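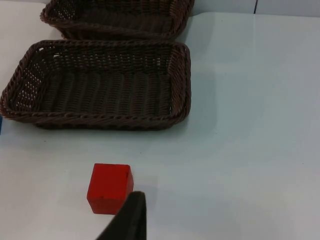

Brigitta Widmer laughs when I ask how long she spent on the budget for the robot arms at Nallusano. "Longer than I spent choosing my flat," she says. "But I loved it! You start with one number and by the evening you have a whole spreadsheet of cables."

She runs equipment planning for the sorting project, and the first thing she wants other small labs to know is that the arm is the easy part. There are 2 on order for the coming year, from Nesano, and she had the quotation for them within a fortnight. Everything else took until November. Fingers wear down and need spares. Tables have to be flat, and heavy enough not to shake. "We had a line called 'bits'," she says. "It kept growing, so I broke it up and gave every bit its own row. The final sheet had 151 rows, and I can tell you what's in all of them."

Blocks and baskets are in there too, under consumables. Brigitta is very fond of that page. Coloured wooden blocks cost next to nothing, they chip, you buy more, and a plain woven basket from a household shop gives the gripper a proper rim to deal with. "People want to buy a fancy test kit straight away. Start with blocks! You'll learn what your gripper can't do, and then you'll know what to spend on."
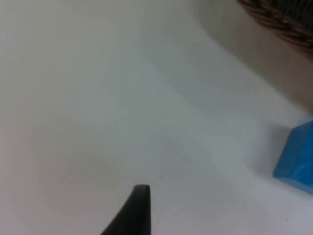 Her colleague Ataberk Dönmez, who does the daily running, pushed hard for a service contract. Brigitta had left it out of the first draft and is cheerful about being overruled. They put aside 3,000 euros for repairs and visits, and he would have liked more. "Ask how long a spare joint takes to arrive," he says. "Ask before you sign, and get it in writing. A cheap arm that's waiting for a part is an expensive shelf."

They disagree about wrist cameras. Ataberk would buy the better ones now, while Brigitta would rather wait a year and put the money into people's time (training was the row she underestimated most, she says, and she has doubled it for the next round). They were still arguing over it, very happily, when I put my coat on.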